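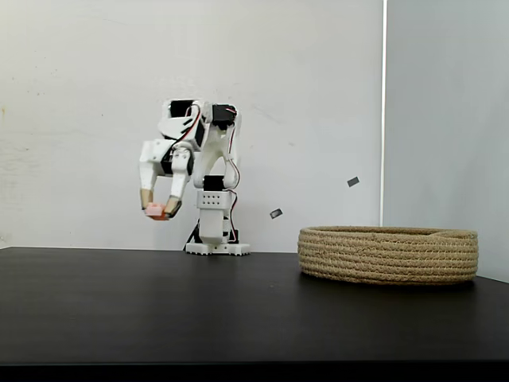 Um dos nossos braços com o bloco rosa. O cesto fica à direita.

Quem somos

A Gindetholm é uma empresa pequena que ensina braços robóticos a pegar em coisas e a largá-las noutro sítio. Dito assim parece pouco, e a nossa família também acha.

O trabalho consiste em juntar exemplos. Uma pessoa conduz o braço até ao bloco, fecha a pinça, leva-o ao cesto, abre a pinça. Depois repete. O conjunto Flollitz, o primeiro que entregámos, tem 2570 episódios, todos revistos por Kelly Honorato, que ainda nos fala. Os falhados também ficam guardados, com etiqueta própria, e temos bastante material nessa categoria.

A casa foi fundada por Anselmo Vieira e Patricio Bustos numa sala emprestada em Vergara, com dois braços e uma cafeteira. Hoje somos 13 pessoas. Khrystyna-Mariia Hladun trata do treino dos modelos e Pushpa Pal forma os operadores, a quem pede três coisas: mãos calmas, paciência e nada de música com refrão.

Trabalhamos para laboratórios e fabricantes que precisam de dados de manipulação e preferem que seja outro a passar a tarde com um bloco. O próximo conjunto chama-se Lenix e inclui mais objetos. Recebemos visitas por marcação. Pedimos apenas que não mexam no cesto.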